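Reading time: 14 min

4. Small things on the table

The interviews in Section 3 left us with a puzzle we enjoyed more than any other part of the Plandstead study. When we asked people what made a shared table hard to keep clear, they talked about big things: laptops, bags, coats. When we went back over the tables themselves, the big things came and went within the day. What stayed was small, light and cheap. A bread clip, a drink cap, a fork from a takeout lunch. We came to call these items lingerers, and this section is about them.

4.1 Why takeout cutlery lingers

A disposable utensil is a wonderful object to study, because it sits between two categories that households usually keep well apart. It looks like cutlery, so it seems to belong in a drawer. It also came free with a meal, so it seems to belong in the trash. People who had firm rules for steel forks and firm rules for food packaging often had no rule at all for a plastic spork. In the Robles building, one resident kept hers in a mug "until I decide," and the mug had been full since April.

The spork is the most interesting case of all. It has no slot of its own in an ordinary drawer tray. Put it with the spoons and the tines catch; put it with the forks and the bowl takes up the room of two. Several participants solved this by standing sporks upright in a jar, handle up, and were visibly pleased to be asked about it.

Bottles behave differently. An upright bottle reads as in use, and other people leave it alone for hours. A bottle on its side reads as finished, and almost anyone will pick it up. The same bottle can change status with one nudge of an elbow! Figure 3 has both kinds of item in one frame, a black plastic spork held upright in a gripper and a clear bottle on its side with a red cap, against the sort of busy surface that we return to in 4.2.

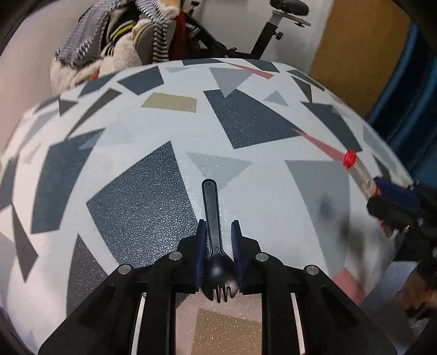

Figure 3. Spork held in a gripper, and bottle on a table with a terrazzo-like pattern.

Ľudovít Urban, commenting on an early draft of this section, objected that we had made too much of category and too little of plain convenience. A spork stays out, he wrote, when the drawer is across the room and the trash can is under the sink behind a door, and he would expect a steel teaspoon to stay out just as long in the same kitchen. He asked us to compare homes by walking distance before saying anything more about rules.

We did, and the comment improved the work a great deal. Distance matters. In homes where the drawer was within reach of the table, utensils of every kind were put away sooner. But the gap between steel and plastic did not close. Teaspoons left on the table were cleared with the plates at the next meal, even in the long, narrow kitchens at Irville where the drawer was farthest off. Plastic pieces were moved to the side, wiped around, and moved back. We now think both accounts are needed, with distance setting how long anything waits and category setting whether it gets picked up when somebody finally goes.

4.2 Patterned surfaces

We had not planned to look at tabletops. The idea came from a participant who said she loved her speckled table because it never looked dirty, and then added that she lost things on it. Large, angular patches of color break up the outline of anything lying among them. A dark utensil on a dark patch is easy to pass over, and a clear bottle lets the pattern show through its sides.

To follow this up we asked 24 residents to clear a plain table and a patterned one, each laid with the same mix of dishes and small items, and gave them 45 seconds per table. Plates and cups gave no trouble on either surface. The small items were another matter, and it was a delight to watch people sweep a hand across the patterned top at the end, checking by touch what they did not trust their eyes to find. Two residents did this from the start and were among the quickest in the group.

The laying plan for both tables, along with the Zernel item list used to choose the dishes, is given in Appendix B. We varied the position of the small items between residents but kept the dishes fixed, so the results say little about crowding, and a table with more on it might well change the order in which people reach for things.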